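Buying a Robot Arm for Pickup and Sorting Work: Frequently Asked Questions

Budgeting and planning answers for sites thinking about floor pickup, bottle sorting and similar jobs
Page maintained by Rosine Hamel, Equipment Planning, Himent
Last updated 20 February 2026

On this page
Before you ask for a quote
What goes in the budget
Sizing the job
Grippers and spares
Delivery and the first month

Before you ask for a quote

Do I need a robot?
Maybe. If your bottles arrive one at a time, standing up, on a belt, you need a belt and a bin at the end of it. People call us wanting an arm when they want a chute. We do sell chutes, and they are much cheaper, and they have never needed a software update.

Can I see one working before I spend anything?
Yes. Demo days run at our Stanville shop, and you are welcome to bring your own material. Please do bring your own. A demo with our bottles tells you how well the arm handles our bottles, and we have had a long time to get to know them.

What should I send with my first email?
A floor plan with real measurements, a few phone pictures of the worst corner of the job, your ceiling height and the name of the person who signs for electrical work. That last one saves more time than the other three put together.

Do you have a minimum order?
One arm. We had a customer ask for half of one, meaning a shared lease with the business next door. We wrote it up, and it works fine as long as both parties can agree on Tuesdays.

What goes in the budget

Why is the arm only one line on the quote?
The arm is the part everyone looks up online. Then come the mount, the gripper, the wrist camera, the controller, the cabling, the guarding, the install and the training. On most quotes the arm is less than half the total. If somebody gives you a single number with no lines under it, ask for the lines.

What gets forgotten most often?
Cable management, by a mile. Anything that moves will pull on whatever is plugged into it, and a coiled cable with slack in the right place costs very little next to a service call. Put in a line for cables and brackets, then make it bigger. After that it's floor work. If the floor slopes toward a drain, say so early.

Lease or buy?
If you know what the job will be for the next 4 years, buy. If the job might change shape when your hauling contract comes up in September, lease. The lease costs more per month and lets you sleep. We will quote both on the same sheet, and you can argue about it at your own pace.

Should I budget for training hours?
Yes, for two people at least. One will change jobs. Our standard package covers the operator side: starting, stopping, clearing a fault, swapping fingers. Teaching the arm a new object type is a separate course and a separate line.

How much should I set aside for trial picks?
We ask for 800 on your own material before acceptance. It sounds like a lot and it takes less than a week. Our last Kimberg trial logged 1,632, mostly from people who wanted to keep watching.

Sizing the job

How messy is too messy?
This is where planning documents tend to get optimistic. A spec sheet says "PET bottles, assorted," and the person reading it pictures a tidy row. Plan for crushed ones, capped ones, labels facing every direction, and clear plastic lying against other clear plastic on a shiny floor. When you write up your requirements, describe the job from gripper height.
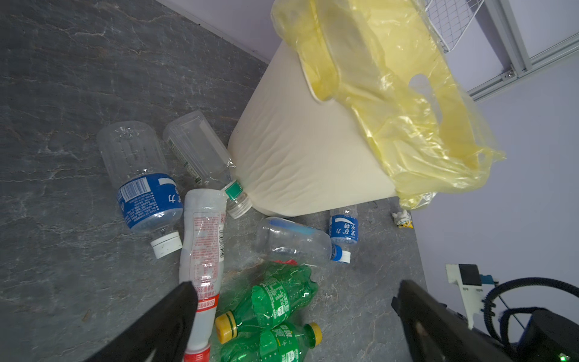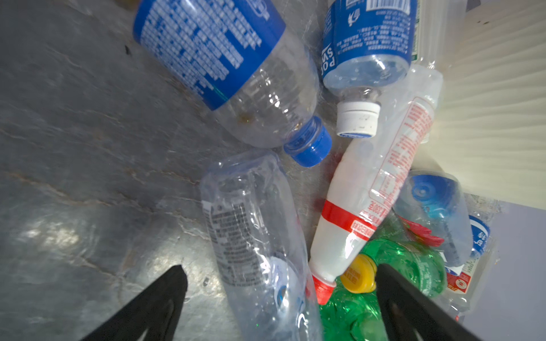 Wrist-camera views of a bottle pickup job, with the gripper fingers reaching in from the bottom.

How do I turn that into a specification?
Write down what the bottles look like on a bad day. The useful headings are size range, shape, whether caps stay on, how many colors of plastic, and whether they come spread out or heaped. Spread out is cheaper. A heap means the arm has to choose what to lift first, and choosing takes time, and time is what you are paying for.

Does the floor matter?
More than you'd like. Glossy or patterned floors give cameras glare and false edges to think about. You have two choices: put down matte matting in the work area, or pay for more setup time on lighting. The matting is the dull option and usually the right one.

Do I have to buy special bins?
No. Ordinary plastic trash bins with bags in them are fine for many sites, but tell us if they will be tipped over, and tell us about the bags. A loose bag is soft, it moves, and it hides things. If you are set on using bags, put them in the trial material along with everything else.

How much room does the arm need?
Its reach, plus the guarding, plus enough space for a grown adult to walk around it without turning sideways. Measure to the nearest thing on the wall, since racks and rails stick out farther than anyone remembers.

Grippers and spares

Two fingers or suction?
For bottles, we quote two fingers first. Suction likes a flat, smooth surface, and a crumpled bottle has given up on both. If your material is mostly flat packaging, the answer flips.

How many spare fingers should I order?
Two sets. You will use one and lose one. The De Graaf finger set, part 402 in our list, fits every mount we sell.

Is one arm enough?
For a slow, steady trickle, yes. A second arm helps when one has to hold something steady while the other does the work, and it does not double your output, whatever the spreadsheet says. Start with one and have the electrician rough in power for two.

Delivery and the first month

What should be ready when the crate arrives?
Power at the mounting point, network if you want remote support, a clear path from the loading door, and someone with authority to say where it goes. We have waited a full afternoon for that someone.

What if it's slower than I planned?
It will be, for the first few weeks. Put a lower number in your plan for month one and nobody has to hold a meeting about it. If the rate is still under the figure on your quote at the end of the second month, call us and we'll come out – travel is covered under the acceptance terms.

Can I keep my old sorting table?
Please do. Leave it set up nearby through the first month. It makes a decent place to put the manual, and if the arm is down for a morning you will be glad of it.

Who do I contact with a question that isn't here?
Use the planning form on the contact page and pick "Equipment and budgeting" from the menu. The other menu choices go to the chute people.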